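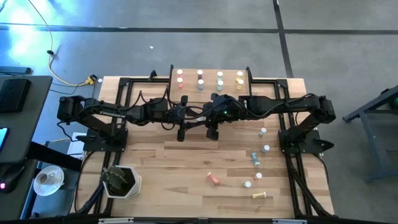

Last changed: November, by D. Caron

Workbench tips for airplane photographers: cleaning, drying and storing your gear at home

Every spotting forum has a thread full of tricks for keeping long lenses, ladders and radios in shape. I have tried most of them at my own bench after days at the fence at Dustcombe, and a fair number are a waste of money or worse. These are the ones I still do, along with a few I would like to see go away.

Rice in the camera bag

No. Rice is a poor drying agent and it sheds a fine starchy powder that gets into zoom rings. If you got rained on waiting for an arrival, take the battery and card out, wipe the outside with a dry cotton dish towel, and leave everything on a shelf overnight with the caps off. Silica gel packs are fine if you put them in a closed box. Tossed loose into a bag with an open zipper they do very little, whatever the seller claims.

Coming in from the cold

Zip the bag shut before you walk into the house and leave it shut until it reaches room temperature. I used to think this was superstition. Pascal Lebrun talked me into trying it with two bodies one winter, one bagged and one not, and the one left out fogged over completely. He has been unbearable since. I give a big lens two hours. People who say twenty minutes must own smaller lenses than I do.

Jet fuel smell and the greasy film

If you stand close to a busy taxiway your front filter may pick up a film that smears when you breathe on it and wipe. Blow off the grit first with a rubber bulb. Then use a drop of lens fluid on a clean microfiber cloth, working from the middle outward, and change to a dry part of the cloth to finish. Window cleaner is a bad idea on coated glass. So is the corner of your T-shirt, which everyone does anyway.

I bought the Tilent cleaning kit on the strength of a glowing review. It has 74 pieces. Most of them are swabs. I use the bulb and one cloth, and both could have been had for the price of lunch.

Canned air: I don't let it near a sensor. Tilt the can and it spits.

The stepladder

Fence-height ladders live hard lives. Check the rivets and the rubber feet before the season starts. Worn feet slide on gravel, and you will be looking up at an airplane when it happens. Évan Hervieu sprays his hinges with cooking oil, which works for a week and then collects sand. A dry silicone spray on the hinges is better. Keep it off the treads.

Padding the top rail with foam pipe insulation is one forum trick I was wrong about. It costs next to nothing and saves your forearms. Tape it down at both ends or it spins.

Airband radio

Rechargeable cells in a drawer lose charge, and they lose it faster near a heater. Mine sit in the hall closet. Take them out of the radio if you won't be listening for a month or more. I have seen a nice Onix handheld ruined by leaking alkalines somebody meant to change. White crust on the contacts will usually come off with a cotton swab and a little white vinegar, followed by a second swab with rubbing alcohol. If the metal underneath is green and pitted, don't expect much.

Those stick-on "signal booster" patches do nothing that I could hear.

Labels and cards

Mireille Bailly numbers her memory cards with a paint pen and keeps them face down in the wallet once they're full. Cheap, dull, and it works. I went to 151 pictures of the same arrival last spring, kept four, and still nearly formatted the wrong card.

Tripod legs

Rinse in plain tap water if you have been near salt or mud, open every lock, and stand it in the tub to drain. Greasing twist locks is for people who have read the manual. Léonie Lebrun packed hers with bicycle grease and it never gripped again.

Still undecided

Karagiannis sells a bean bag for car windows with a "vibration damping" fill. I have a pillowcase of dried lentils that seems every bit as steady. If anybody has compared the two with the engine off, write in and tell me.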